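Sosach Community Kitchen: the sorting table

Gallery page, last changed February 15, 2020

Welcome to our gallery. The kitchen at Sosach is open for everybody from the Tijani building and the streets near it. We receive food from two shops and from the gardens, and before anything can be cooked or given away it must be sorted. This page is about the sorting, because many people ask me how we do it and I would like to have one place where it is explained. The words under each heading are mine. If my English is not correct somewhere, please write to me and I will repair it.

The beginning

We started with cardboard boxes. They were free and they were strong enough for one week, sometimes for two. In July a box with plums became soft at the bottom and the plums went over the whole floor. After this we decided to buy baskets. We bought 11 of them from Clemance, the second-hand shop behind the station, and paid 60 for all together, which I still think is a good price.

The baskets are not all the same. Some are deep and good for potatoes and onions. Some are low and wide, and these we keep for things which do not like to be pressed. Two have handles, and everybody wants to use these two, so they are always at the wrong place.

The labels

Each basket gets its label on ordinary white paper. We write the word by hand, in English, with small letters and a thin black pen. In the first month we had printed labels in four languages, very beautiful, but the letters were so small that people had to bend down to read them. Now there is one word and that is enough. When a paper gets dirty we throw it away and write a new one. I keep a pen on a string at the side of the shelf for this purpose – please leave it there.

The words we use at the moment are: fruits, vegetables, bread, tins, dry food, other. "Other" is the basket where the discussions happen. A coconut stayed in it for three weeks.

Fruits

The fruit basket is filled last. Its label lies flat on the white table in front of it, a little crooked, and the basket is still empty, so the woven bottom can be seen well. The red fruit and the banana are waiting on the right side. 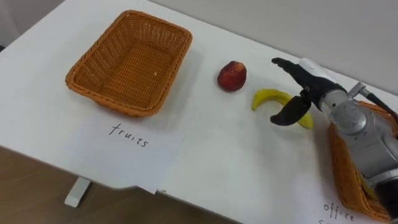
Ebuka Jibrin wrote to me that bananas should never go in the same basket with apples, they make each other ripe too fast, and at home he hangs his bananas on a hook under the cupboard. He also asks why we write "fruits" and not "fruit".

About the first point he is right, and I have tried to follow it. When we have many bananas they get a basket of their own. When there are only a few, they lie on the top and they are given away the same day, so I think the danger is small. A hook we do not have. About the second point: I wrote the first label, and in my language the word has a plural. Afterwards I learned that "fruit" is more usual, but by then everybody was used to it and the children say "the fruits basket". It stays like this.

How we check the fruit

First we look at each piece from all sides. A soft place which is smaller than a thumbnail is no problem, this piece goes to the cooking group and becomes compote. If the skin is open, we cut the piece immediately and do not put it with the others. Peaches we check with the flat hand and not with the fingertips, because fingertips leave marks that are brown on the next day.

Washing we do only shortly before eating. Wet fruit in a basket becomes bad from below, and one notices it too late.

The biggest delivery until now was 176 kilograms, nearly everything apples from the Ferkivow orchard. We sorted until the evening and had to borrow a second table from the music school. From these apples we cooked 800 small jars of compote over the winter. There are still jars on the lowest shelf, behind the rice, and whoever comes by may take one.

Cleaning the baskets

Woven baskets are not so easy to clean as plastic ones. We turn them over and knock on the bottom with the hand, then we go with a dry brush along the pattern, first in one direction and then across. Small crumbs like to sit between the strands. Once in a month the baskets are wiped with warm water and a little vinegar, and they must dry in the air, not on the radiator. One basket was put on the radiator and its rim has been loose since then. We use it for clothes pegs.

The table we wipe before and after each sorting. For a white table this is quite some work, but one sees immediately where it is dirty, and for me this is an advantage.

If you want to bring something

Fruit from your own garden is very welcome, also if it is small or has a strange form. Please bring it in an open bag or a bowl and put it next to the basket and not into it, so that we can look at it first. Jars with lids we need always. Cardboard boxes, thank you, we have enough.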